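Garnero 368

The Garnero 368 is a middleweight touring motorcycle built by Sobczak at its works in Ellon. It was sold in two series and is best known for its shaft drive and its large fuel tank. Total production came to 2426 machines.

Background

Sobczak had made small delivery motorcycles and engine parts before it turned to touring models. The company wanted a machine that could carry two people and luggage over long distances with little upkeep. A running prototype was shown to dealers in June, and orders opened on 21st September of the same year.

The model number has no link to engine size. It was the drawing number given to the frame, and the sales department kept it.

Engine and drivetrain

The 368 uses an air-cooled flat twin with two valves per cylinder. Power goes through a dry clutch and a five-speed gearbox to an enclosed shaft on the right side. The cylinders sit slightly forward of the rider's shins, which leaves the valve covers easy to reach but open to damage if the machine falls over. 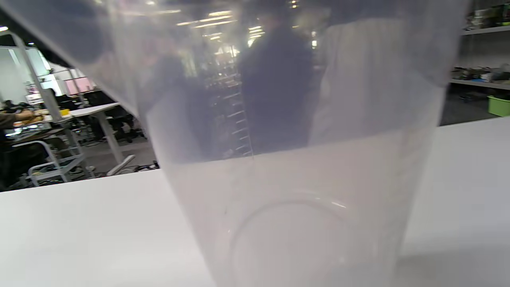

First-series engines had a shallow oil pan and were known to run hot in slow traffic. The second series was given a deeper pan with cooling fins, along with a revised oil pump. Owners of early machines often fit the later pan, although the exhaust crossover pipe must be changed at the same time.

Front fork oil

The fork is a conventional telescopic type made by Pluvness. Each leg is filled separately, and the handbook calls for both legs to be measured out before the top caps go back on. The amount differs between the two series. Uneven filling is a common cause of poor handling in restored machines.
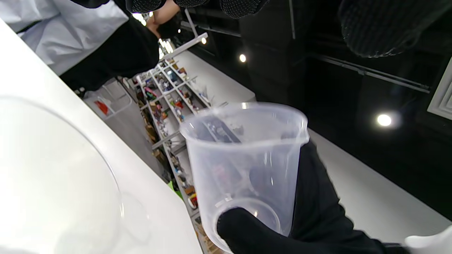 Translucent measuring cup with a pouring spout.

Pluvness changed the fork seals during the second series. The newer seals fit all earlier legs, but the dust covers do not.

Series

Series 1: 1381 built. Drum rear brake, single front disc, chrome tank panels, kick starter as standard.

Series 2: 1045 built. Discs front and rear, painted tank, electric starter only, deeper oil pan.

A police version was offered with a single seat and a larger alternator. It was counted within the Series 2 total.

Carburetors

Both series have a pair of slide carburetors, one for each cylinder. The float bowls can be removed with the carburetors in place. Small parts, including the jets and float needles, are shared with other Sobczak twins, and most can still be bought new. 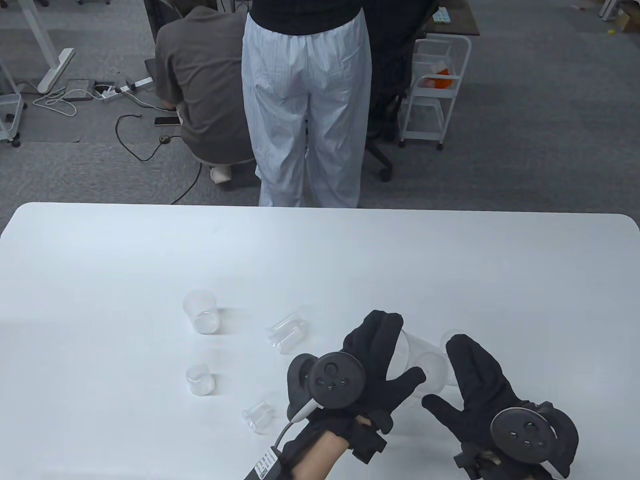

Reception and survival

Magazine testers praised the range and the comfort of the seat. The gearbox was criticized for a slow change between second and third, and the weight was thought high for the power available.

The owners' register in Ellon lists machines by frame number. The highest Series 2 frame in its records with its original engine is 2281. Series 1 machines with the chrome panels intact generally bring higher prices.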